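Minutes of the equipment review meeting, Pellow workshop
Subject: two-arm sorting cell offered by Prekov
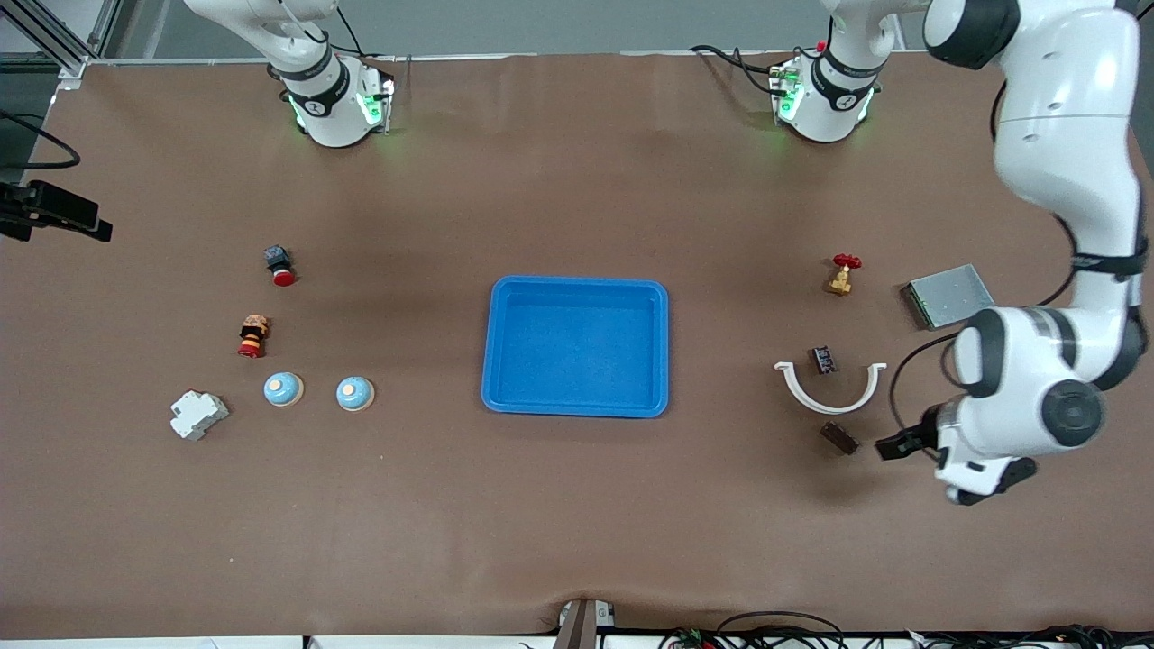

1. Attendance and previous minutes

Present: production engineering, stores, maintenance, purchasing and the safety lead. Finance sent apologies and a written note, taken under item 6. The minutes of the January meeting were agreed with one correction: the supplier of the gripper pads is Szekeres, and not Asach as recorded.

2. Scope of the offer

Production engineering went through the revised offer. Prekov proposes a two-arm cell for clearing mixed returns into trays, supplied as a kit with both arms, grippers, controller, table mounts and the sorting software. Fixed guarding is excluded. So is the outfeed conveyor, which stores had understood to be part of the price. Purchasing will ask for it as a separate line.

The software licence covers one cell. A second cell on the same site would need its own licence, at a price not given in the offer.

3. Parts to be handled

The trial set is drawn from the returns shelf and includes an emergency stop button, a brass gate valve with a red handwheel, blue round knobs, a small relay, a white curved bracket, a flat metal box and a DIN-rail device. Stores asked why the set contains so few cable glands when these make up a large share of returns. Production engineering replied that glands arrive bagged and that the offer covers loose parts only. Stores asked for this to be minuted.

Maintenance considered the flat metal box the hardest item for a two-finger gripper when it lies flat on the table. Prekov's note recommends approaching it from an edge, or using a suction tool, which is an extra. The relay pins were also raised. Grip force is set per part family, and the meeting wanted to know whether relays can be given a family of their own. Purchasing to ask.

Parts lying inside or against other parts are to stay in the trial. Prekov had suggested spacing everything out by hand first. The meeting did not accept this, as the labour saved would be lost again at the infeed.

4. Trial terms

The following terms were agreed for the acceptance trial:

Total picks: 790, in mixed order.
Tray: blue plastic, one tray to a batch.
Restarts by an operator: no more than 5 over the whole trial.
Dropped parts: each one recorded, with the part type and the arm in use.
Software changes: none once the trial has begun.

A part placed in the tray upside down counts as a good pick. A part left resting on the tray rim does not. Maintenance wanted a stricter rule for the valve, whose handwheel can mark other parts if it is released too high — a release height for heavy items will be added to the trial sheet.

The table covering was discussed briefly. Brown paper is acceptable for the trial but will wrinkle and tear in daily use. Prekov is to quote for a fixed mat in a matt finish. Stores prefers a colour other than blue, so that the tray edge remains easy to detect.

5. Safety and installation

The safety lead has read the draft risk assessment and returned it with comments. It treats the two arms separately and says little about the space they share. A revised draft is needed before any order is placed. The collaborative rating of the arms does not remove the need to assess the gripper fingers and the parts being carried.

Cables must be clipped along the back of the table and kept clear of the front edge, where staff will stand to change trays. Maintenance will need access to both arm bases without moving the table. The bay by the north door is wide enough, but its supply is shared with the label printer and should be separated first.

6. Cost and service

Finance noted that the annual service plan covers one planned visit and remote support in working hours. Replacement grippers are charged at cost. Spare finger pads are listed at 554 for the first pack, carriage included, and the meeting thought this high. Szekeres is to be asked for a price on the same pad.

Payment is due 90 days after acceptance. Finance would like acceptance defined as a signed trial sheet, in place of delivery as the offer now has it. Agreed.

Asach has sent a competing leaflet for a one-arm cell. It was not discussed in detail. Purchasing will request a full offer so that the two can be compared on the same part list.

7. Actions

Purchasing — conveyor price, second licence price, relay family question, Asach offer, Szekeres pad price.
Production engineering — trial sheet with release height added.
Safety lead — comments on the revised risk assessment, once received.
Maintenance — separate supply for the north door bay.
Stores — hold the trial part set together and keep it out of general returns.

8. Next meeting

To be called when the revised offer arrives. The meeting closed at 11.40.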